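Ticket 502: left hand lets go of laundry at the washer door
Project: Rider
Site: Pokdale
Status: open, waiting on parts
Opened by: Tarun Kandpal

Okay, third time I'm writing this up, because the first two got closed as "operator error" and I'd like a word about that. Same fault as before. Rider takes a piece of laundry, starts passing it from one hand to the other at the washer, and somewhere in the handoff the left hand goes slack for a moment. No alarm, no red banner, nothing on the tablet. The arm thinks it's still holding. Then the right arm pulls, gets a lot less resistance than it expects, and overshoots toward the door rim. Twice now it has tapped the rim hard enough that I heard it from the desk, and I had headphones on!

The log gives me code 262 every time, and the manual says 262 is "grip confidence low, informational." Informational! It's dropping the clothes, folks. If somebody could at least make that one turn yellow I'd be grateful.

What I've tried so far, in the order I tried it (so please don't send me back to the top of the list):

Restarted the hand controller. Fixed it for most of a morning, then it came back.

Swapped the left and right hand cables at the wrist. Fault stayed on the left side, so I don't think it's the cable. Swapped them back afterward.

Wiped the fingertips with the blue cleaner from the Drilatik kit and let them dry. No change that I could see.

Recalibrated the fingers with the hand open and nothing near it. Passed. Recalibrated again because I didn't believe it. Passed again.

Slowed the handoff to half speed. This one is interesting. It still let go, but later in the move, so the cloth was already most of the way across and the right hand got enough of it to finish. You'd never know from the result that anything went wrong, and I suspect that's how this slipped past the acceptance runs in Salinas.

Tried colors. Sounds silly, I know, but Nicanor Villaseñor swore up and down that it only happens with dark fabric. So I ran white towels for an hour and got zero drops. Then I went back to black stuff and had one on the fourth try. Then I ran a thick white sweatshirt and it dropped that too, so now I think it's thickness, or the way heavy cotton bunches up, and the towels were just a lucky streak. Nicanor still says color. We have a sandwich riding on it.

Software on the arms is build 866. I did not update in the middle of testing, even though the tablet asks me to every single time I pick it up.

Setup is the usual one. Chair with the basket on it, washer with the door open, Rider picks out of the basket and loads. I've moved the chair closer and farther and turned it a few ways, and the reach doesn't seem to matter at all. The pick out of the basket is fine, by the way. I haven't had one failure there. It's only when both arms are working on the same piece of cloth.
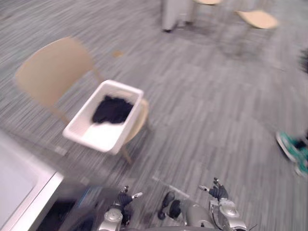 Black cloth in both of these, the basket end of the job first and then the washer end.

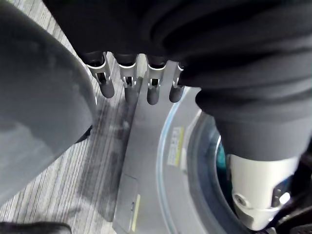
Haiyan Jin: Tarun, thanks for keeping at it, and sorry about the two closed tickets. I reopened them and linked them to this one. I don't think it's color or thickness. I pulled the motor current from your last batch, and on every drop the left thumb current falls off a moment before the fingers do. My guess is the thumb tendon is slipping under a sideways pull, and heavy fabric just pulls harder. Calibration wouldn't catch that, because nothing is pulling on the thumb when you run it. Could you do the strap test? Close the hand on the webbing strap, arm parked, and have the spring scale pull sideways toward the little finger. Please keep your own hands out of the reach area and leave the stop button where you can hit it. Until we know more, I'd like two-handed loading turned off at your site.

Tarun again. Strap test done, and Haiyan called it. Pulling straight down, the left hand holds like it's supposed to, all day long. Pulling sideways, the thumb creeps open, and then there's a little click and it lets go completely. Right hand doesn't do that, I pulled sideways on it until the scale ran out of numbers. So there's our answer, or at least most of it. I did the left side over after lunch just to be sure, and it clicked again at nearly the same pull.

Two-handed loading is off as of this morning. I put a sticky note on the tablet too, since the setting is three menus deep and the next person would switch it right back on trying to be helpful.

Now, about the rim. I know the main fault is the thumb, but I want the overshoot written down as its own problem. Even with a perfect thumb, cloth slips sometimes, that's cloth for you. When it does, the right arm shouldn't go lunging at the door. On the worst run the wrist was already inside the opening when the left side let go, and it had nowhere to go except into the rim. No damage that I can find. I ran a fingernail all the way along it with the power off and the gasket looks okay too. But if that had been a person reaching in to grab a sock, I would be filling out a very different form.

So what I'm asking for:

A replacement left thumb tendon, or the whole thumb if that's easier to ship. I'm happy to fit it myself, I did one in November and only lost a single screw.

Code 262 changed so that it pauses the move whenever both hands are on the same item. I'd take a false pause any day.

A limit on how fast the receiving arm can speed up when the load disappears.

Unnur Ásgeirsdóttir wrote back on the second one and said the pause is a small change and she can have it in the next build, but she wants the acceleration limit reviewed separately because it touches every job Rider does, including the ones that need a quick move. Fair enough. I asked her to give it a separate ticket number so it doesn't vanish when this one closes, and she did, it's linked on the right.

Pentti Kokkonen in stores says they have 2 thumb assemblies on the shelf and no loose tendons, so I'm getting a whole thumb. It should go out on the afternoon truck.

One more thing for whoever picks this up if I'm out. One-handed loading still works and I've been leaving it on. It's slow, and the bigger stuff ends up hanging half out of the door, so you have to stop the arm and tuck it in yourself. Stop it first. Full stop, wait for the light on the tablet to go solid, then go in. I caught myself reaching while it was only paused, and that's a habit I'd like to break before it breaks me.

Leaving this open. When the new thumb is on I'll run the strap test on both hands, then the heavy sweatshirt at full speed with the door end watched from the desk, and post the currents for Haiyan. Nicanor, it was the thumb, and I like turkey.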